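Caring for Match Balls and Boots Between Games

Pressure. Check each ball the day before a match, at room temperature. A ball pumped up in a warm kitchen reads low once it has been outside in October. Wet the needle with water or glycerin before inserting it. A dry needle tears the valve, and a torn valve cannot be repaired at home.

Cleaning. Wipe the panels with a damp cloth and a little dish soap. Do not soak stitched balls. Water enters at the seams and adds weight. Air dry, away from radiators.

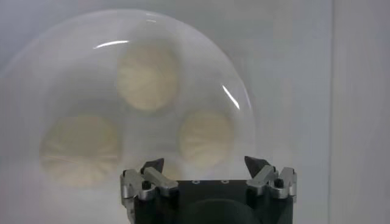 Boots. Knock the soles together outdoors, then remove the insoles and laces. Brush dried mud out from between the studs with an old nylon dish brush. Fill the toes with newspaper and change it after 2 hours. Leather uppers get a thin coat of conditioner once dry; synthetic uppers need none.

Studs. Screw-in studs should come out every 10 matches. Clean the threads with a toothbrush, apply a trace of petroleum jelly and refit hand-tight, then a quarter turn with the key.

Shin guards and gloves. Wash by hand in cool water. Goalkeeper gloves lose grip if the latex dries out completely, so store them slightly damp and palms apart.

Storage. Let down balls by half if they will not be used over the winter.

Behrouz Sadeghi
October 12, 2021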